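Why I Stopped Buying Big Toys

Dec 3, 2024

In October we bought the Totau play kitchen for our daughter. It has 9 buttons and it cost 122 dollars. She played with it for five days, and after this she used it only to hide her socks.

I do not say the toy is bad. The doors close well and the paint is nice. But I think we parents often buy the toy which we wanted when we were small.

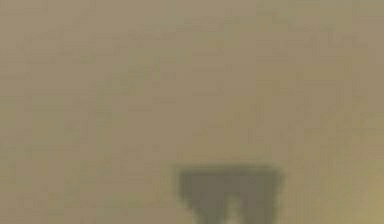 A plain beige surface, a little more yellow at the lower right.

The Hindside stacking cups were a gift from my neighbor, and they are used every day, in the bath and in the soup pot. My sister prefers the Leckie blocks, but for me 200 pieces is too many to pick up at night.

So my opinion is simple. Buy one small thing and wait a month before you buy the next. We still have the kitchen, if somebody in Prolthorpe would like to come and take it.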